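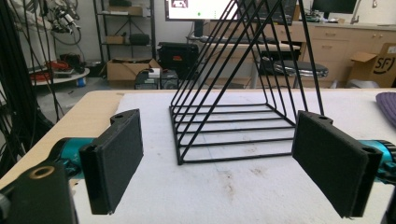
About Virnier

Virnier is a company for the handling of clothes and small textile goods. Our customers are shops which sell hats, scarves, gloves and knitwear. We receive their goods, check them, put them on stands for display sets, fold them, pack them and send them out. When something comes back from a buyer, we check it again and decide together with the shop if it can be sold a second time.

We are at home in Costbridge, in two buildings with a shared yard. The front building is the warehouse. In the back building we have the workroom where we prepare our automation. The two buildings have one canteen and one entrance, and this was a wish of the founders. People who prepare a machine should eat lunch with the people who will have to work next to it.

How we started

The company was founded by the Ogunleye family as a repair service for knitwear. In the first years the work was only mending, later also washing and sorting. One shop asked if we can store its winter goods as well, then a second shop asked the same. Today the mending is a small part of our work, but we have kept it, and some of our longest colleagues still do it every morning.

We are now 264 employees. Before winter, the number of parcels grows very fast, and for many years we solved this with overtime. In December it was usual to work until 10 in the evening. We are not proud of it. Several good people left us in these years, and they told us clearly why.

Why we began with automation

A cardboard box is easy for a machine. It has six flat sides and it stays as it is. A knitted hat is different. It stretches, it folds in a new way every time, and it hangs over the edge of whatever you lay it on. For this reason, the machines which we could buy helped us with the boxes and the labels, but the hand work with soft goods stayed the same as before.

In our project Plakent we try to change a part of this. We do not write down each movement for the machine as a program. Our colleagues show the movement. They hold a gripper in each hand, which has two fingers and can open and close, and with it they do a task from daily work: take a hat by its edge, pull it over a wire stand, take it off again. The movements are recorded, and from many recordings a robot arm can learn the task. We repeat one task 200 times before we change to another. The goods and the stands are moved between the repetitions, so that the arm does not learn only one position on the table.

The wire stands are a good training object, and also a difficult one. The rods are thin and the space between them is open. A finger of the gripper can go through where you do not want it, and wool can catch at a corner. We use stands of different shapes.

Who does this work

We decided early that the recordings will be made by people from the warehouse. Omolara Eze leads the workroom. She came to Virnier as a packer and worked six years at the tables for winter goods before she changed to the back building. She knows how a hat should sit on a stand so that the customer likes it, and she sees quickly when a recording is useless.

"In the first week everybody is too fast," she says. "They want to show me they are good packers, and I know this already. I ask them to be slow and to finish the movement also when it looks ugly. If the wool slips, pick it up again. The robot must see this too."

Fifty employees from the warehouse have now been trained for the recordings. A shift in the workroom is shorter than a normal shift, with a break after every hour, and it is paid the same. Holding a gripper is more tiring for the wrist than holding a hat, and we had to learn this. At the beginning we planned too long sessions and there were complaints, with good reason. The chairs were also wrong and have been exchanged.

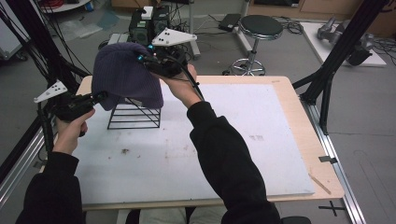 Will the people who make the recordings lose their job when the robot has learned the task?

Our agreement with the employees says that no one is dismissed on account of Plakent. When an arm takes over a task, the colleague who did it can choose a place in quality check, returns, mending or the workroom, and the wage stays at least the same. We must also say that the number of seasonal contracts before winter will become smaller, and we tell this to applicants at the first interview.

What changes for the people

The largest change until now is in the evening. The late shift at the stand tables has been ended, and the warehouse closes at 8 also in the winter season. The second change is the kind of work. Less of the day goes to one repeated movement and more goes to looking at goods and deciding. Is this thread loose or is it part of the pattern? Was this hat worn, or only tried on? These decisions are not given to a machine in our house.

Not all colleagues are happy with it. A repeated movement has also its good side, you can talk with your neighbor or listen to the radio. In quality check you need to concentrate, and some people came home more tired than before. For this we introduced rotation: after lunch, each person may change to a different table. Some do it daily and some never.

There are also tasks which we tried and gave back to the hand. Gloves are the best known of them. Thin scarves with fringes are another. We do not plan to try them again soon.

Rules we have given ourselves

Recording is voluntary, and it can be stopped at any time of the shift.
Recordings are used for teaching the arms. They are never used to measure how fast a person works.
Before an arm comes into the warehouse, the people of this table try it for two weeks and can refuse it. It has happened once.
Every arm has a stop button which can be reached from both sides of the table.
A new colleague learns the task by hand first, also when an arm does it normally.

Training and visits

We take apprentices for warehouse work and for the maintenance of machines. The apprentices of both directions spend one month in the other building. School knowledge in programming is welcome for the second direction, but patience and good eyes have helped us more.

School classes and other companies can visit us in the morning hours. A visit begins in the warehouse at 9:30 and continues in the back building, where guests may try the grippers themselves. Please wear closed shoes, and please write to our office in advance with the size of your group. In the weeks before winter we do not offer visits.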